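This site uses cookies to remember your reading preferences. Accept | Manage settings

Workshop notebook: Kuusisto season campaign, sizes and proofs

30 March 2019
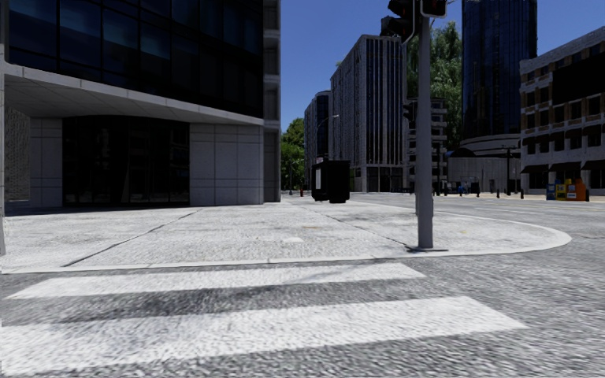
In on a weekend again, with the heating off and the big plotter sulking. The Kuusisto job has grown another format overnight. When we quoted it there was a poster, a handbill and a tram side. Now there is also a bus shelter panel, a floor sticker for the foyer, a beer mat, and something the client's email calls "a tall thin one for the lift". No measurements for the tall thin one. I have written back asking how tall and how thin.

Where the artwork stands. The dancer with the lamp is still the key picture and still the wrong shape for nearly everything. She is lovely at poster size. On the tram side she has to lie down or lose her feet, and a dance theatre that crops off feet will hear about it from its own dancers. Tried three ways:

a) dancer at far left, title running the length of the tram. Reads well, looks like a bus company advertising itself.
b) dancer repeated five times, fading. Looked dated by the third dancer.
c) lamp only, very large, with the title coming out of the light. No feet to lose. I like this one and have therefore put it second in the PDF, where clients look when they have decided not to trust the first.

Type. The title is set in Zireo Condensed, which behaves itself down to the beer mat and then closes up like a shop on a Sunday. The "e" fills in. Opened the tracking by 15 and redrew the crossbar slightly lower for the small sizes only. Saved as a separate file with SMALL in the name, in capitals, because last time we did this the small version went out on a hoarding and could be admired from the ring road.

Do NOT use the free weight that came with the font trial. The accents are in different places and the season has two composers with accents.

Colour. The orange is giving trouble. On coated stock it is a warm, theatrical orange. On the uncoated handbill it is the colour of a traffic cone left out since the last election. Ran four test strips this morning:

Strip 1, straight conversion: cone.
Strip 2, magenta up a little: better, somewhat tomato.
Strip 3, same with yellow pulled back: salmon. No.
Strip 4, spot ink from the Terkavo swatch book: right first time, costs more.

I would like it noted that I suggested the spot ink at the start. The estimate was then cut by a client who had not seen strip 3. Have posted them strip 3.

Print run. Terkavo have come back on the handbills and the posters. 2479 is the number of seats they expect to fill across the opening week, and somebody has typed it into the quantity box for posters. The real poster quantity is 635, confirmed twice by email and once by me shouting at the screen. Handbills stay at 1632, an odd figure which I stopped asking about in the second meeting. It has to do with the mailing list and a set of pigeonholes.

Beer mats: minimum order is 100 to a pack, so order by the pack and let the bar have the spares.

Floor sticker. Printed a piece on the laminate Nulow sent and stuck it down by the back door, where everyone comes in with grit on their shoes. After a week the orange has held and the black has gone a soft grey along the line people walk. The foyer will get worse treatment in one evening. Ask Nulow for the thicker top layer. Also ask whether theirs peels up in one piece, as the sample came off in forty small ones and I was on my knees until lunch.

Plotter. Banding again, left third of the sheet, only in the flat darks. Cleaned the heads twice. Cleaned them a third time with a worse attitude and the banding went. I don't offer this as a method. If it comes back, slow the pass down before touching anything else, and write the setting on the tape above the screen. The tape at present says "NO", undated.

Folding. The handbill was meant to be a plain gate fold. On the dummy, the two front flaps meet exactly across the dancer's face, so she opens like a wardrobe. Moved her left by 12 mm. Now they meet across the lamp, which makes a rather good joke when opened, and I intend to claim it as the idea.

Small print. Nine logos on the bottom strip, all with rules about the clear space round them, and if each rule were followed the strip would be bigger than the poster. Set them all to one height, one colour, evenly spaced. Two will complain. They complained last season too and were printed just the same size.

Still open:
- tall thin one, dimensions
- spot orange, yes or no (see strip 3, in the post)
- booking line number changes in May, so nothing printed now should carry the old one. Check the tram side, it was made from last year's file
- beer mat: round or square? The cutter for round is blunt
- put the SMALL files in the folder called small, and delete the folder called small2

Later. Reply from Kuusisto. They love the lamp. They would like to see it with the dancer in it, standing, full length, on the tram. They have attached a sketch. She has no feet.

Recent entries
Varnish that stayed tacky for nine days
Setting a programme when the running order keeps moving
What we charge for "just a quick tweak"
Paper samples: the drawer, sorted at last
Hoardings, ring roads and the wrong file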